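Section 2: Sorting soles into the Bresodel bin

Once the shelving from Section 1 is up, you can move on to the part most people enjoy, getting the soles off the shelves and into some sort of order. It is a lovely job when the bench is clear and the bin is in the right place, and you will soon find your own rhythm!

What you need

The Bresodel storage bin
The wooden block base
A flattened cardboard box, big enough for the bin to stand on
Your soles
A soft, dry cloth

Setting up the bin

1. Lay the flattened cardboard on the floor, close enough to the shelving that you can reach both without stepping. Any plastic film still on the box can stay there, provided it isn't underfoot.

2. Stand the bin in the middle of the cardboard. Push gently on each corner and shift it until it sits without rocking.

3. Lower the block base into the bin. It should lie flat on the bottom. The Trendthorpe base is a snug fit in the small bin and has a little room to spare in the large one — both are fine.

Note: The base keeps the soles up off the floor of the bin, so dust and grit drop below them. Lift it out and brush underneath every 300 soles or so.

Loading the soles

4. Take soles from the upper shelf one at a time, starting with the nearest. Hold each one by its lower edge and turn it towards the light. Glossy soles are wonderful for this, as any scuff or dull patch shows up straight away in the reflection.

5. Wipe off finger marks with the cloth.

6. Lay the first sole on the block base at an angle, then set its partner beside it. Placing them diagonally gives you more length to play with, and the raised rims won't catch on the bin walls.

7. Check that you have a left and a right before going back to the shelf. 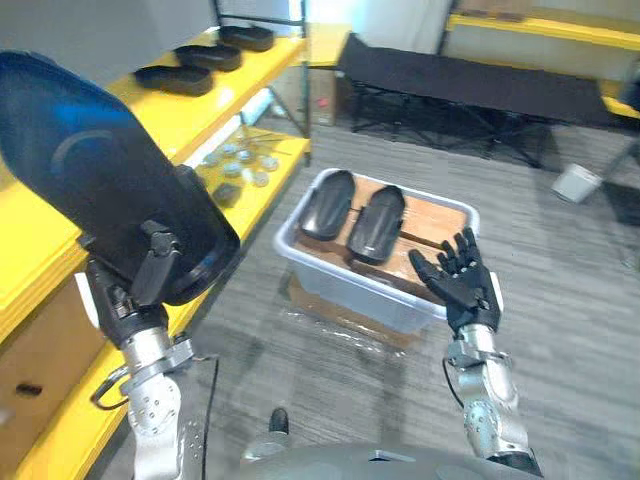
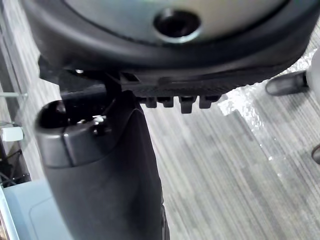
8. When the base is covered, put a sheet of tissue over the soles and begin the next layer. We stop at 2 layers in the small bin.

Caution: Never press soles down to make room. A raised rim can take on a bend overnight, and it is a slow business getting it out again.

Caution: Lift a full bin from underneath with both hands. Do not drag it by the rim.

Keeping the lower shelf tidy

Washers and thin rods can live on the lower shelf, but do give them a tub each. Wikow tubs (part 738) slide in nicely behind the shelf edge. Loose washers have a habit of travelling, and one under a glossy sole will leave a ring you can feel with your thumb.

If you are using the Ghorbani labels, stick them to the short end of the bin and write the size in pencil. Labels for mixed sizes are covered in Section 3.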